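Korgate Building, first floor workshop
Quarterly safety walk-round, checklist with comments
Checked by: Naa Lamptey
Date: 28th September
Copy to: Svenja Mühlbauer

Marks used: OK, Minor (fix before next walk-round), Act (fix this week).

1. Exits and routes

1.1 Main door opens fully from inside. OK
1.2 Rear door opens fully from inside. Minor
Comment: The bar needs a firm push at the left end. Same comment in August. Nestby have been asked for a price.
1.3 Routes clear to full width. Act
Comment: Two pallets from the Grolero delivery were left by the stairs. Moved while I was there, but the floor marking has worn away at that spot and needs repainting.
1.4 Exit signs lit. OK

2. Fire equipment

2.1 Extinguishers in place and in date. OK
Comment: Number 27, by the sink, has a faded label. Date still readable.
2.2 Alarm test book filled in. Minor
Comment: Two weeks missing in August. Svenja to add a name for holiday cover.
2.3 Fire blanket in kitchen. OK

3. Electrical

3.1 Leads and plugs undamaged. Minor
Comment: Kettle lead nicked near the plug. Taken out of use and tagged.
3.2 No extension leads plugged into one another. OK
3.3 Portable items tested. OK
Comment: Asfaw tested 224 items. The 190 on the old list did not include the chargers. Please throw the old list away.

4. Sharp edges and small metal parts

4.1 Strip and banding stored flat, in the rack. OK
4.2 Cut ends deburred before handling. Minor
Comment: Most were fine. A few offcuts in the tray still had a burr on one side. File is back on its hook.
4.3 Gloves available in all sizes. Minor
Comment: No small. Order with the next stationery run.

Thin metal strip is easy to miss when it is standing on end, as only the narrow side shows. Look before reaching in, and put offcuts in the lidded bin at the end of each job.
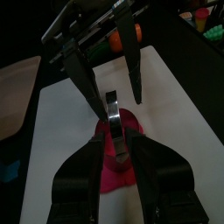

5. Floors, steps and lighting

5.1 Floor free of spills and loose mats. OK
5.2 Stair nosings fixed. Act
Comment: Third step from the top is lifting on the right. Taped for now. Needs new screws.
5.3 Lights working. Minor
Comment: One tube out in the store.

6. Storage

6.1 Shelf load labels present. OK
Comment: Bay C is marked 200 kg and is well under that.
6.2 Heavy items below shoulder height. Minor
Comment: Paint tins on the top shelf again.

7. First aid

7.1 Box full and in date. OK
7.2 Eyewash in date. Act
Comment: Both bottles expired. Replacements ordered, to go on the same bracket.

Act items go to Svenja today: 1.3, 5.2, 7.2.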